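4.2 Cups, cloths and the shape of a shared table

We come now to the part of the study that gave us the most pleasure to write up, and that is the matter of cups. When we first planned our visits to the shared workrooms at Akar and Flillano, we expected to spend most of our time on paper, cables and tools, the things people complain about when you ask them what makes a table messy. Cups were going to be a footnote. By the end of October they had a notebook of their own, and the notes in it were a good deal livelier than anything we had written about paper.

Over the whole period we collected 154 short entries on drinking vessels left on shared surfaces, and 70 of these also mention a cloth, towel or napkin lying close by. We do not want to make too much of that second number, as our entries were written by hand and some of us (the authors include at least one devoted tea drinker) were surely quicker to notice a cloth than others. Still, the two kinds of object keep such steady company in our notes that it seemed wrong to treat them apart. A cloth is brought to the table for a cup, or so people told us, and then it stays on as a sort of soft landing place, long after anybody remembers what it was fetched for.

Tables differ a great deal in how they receive a cup. A plain, open top gives no hint of where anything ought to go, and our participants at Flillano spoke of "just putting it down wherever my hand was." A top with a raised part, such as a board or a low shelf, works rather differently. People described the raised part as the good place, the place for a mug they meant to come back to, while the surface lower down was for everything else. One participant at Akar called it "upstairs and downstairs," and we liked this so much that we borrowed it for our coding sheet. A vessel is coded as upstairs if it rests fully on a raised surface and downstairs if it rests on the main tabletop. In Figure 2, the yellow mug on the board is upstairs, and the lavender cup and the orange mug are both downstairs.

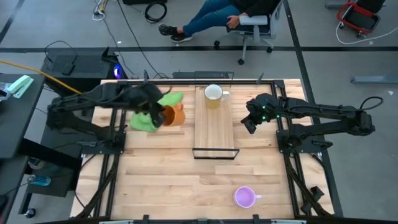

Figure 2. Three vessels and a green cloth on a shared wooden tabletop. The orange mug is coded as tipped, the other two as upright.

Posture was the second thing we coded, and it caused more friendly argument than all the rest put together. We began with only two values, upright and tipped, and were quite content with them until somebody brought up the cup that leans. After a long afternoon we settled on counting a leaning cup as tipped whenever its base was not flat on whatever lay beneath it. This is a little harsh on cups set down on thick fabric, we admit, but it let two coders working apart reach the same answer far more often than our earlier wording did. Handles we recorded only as present or absent, having tried and given up on noting which way they pointed.

Cloths were harder still. A folded cloth has an edge and a size, and you can say with some confidence whether a cup is on it or beside it. A crumpled one has hills and valleys, and parts of it may rise up behind a mug or slip beneath it. We followed the approach of the Ayaaba checklist, our own earlier coding guide for kitchen counters, and asked only whether the cloth lay within a hand's width of a vessel. The checklist had ten entries for fabric in its first version, and we are happy to report that we now manage with four.

We should say a word, too, about color. Participants in the Fliltemach interviews very often named their cups by color alone ("the orange one," "my yellow one"), and hardly ever by size or material. This was true even in rooms where several cups shared a color, and where one might think a bit more detail would be welcome. We kept their names in our notes wherever we could, and we return to them in Section 5, where we look at how people ask one another to clear a table.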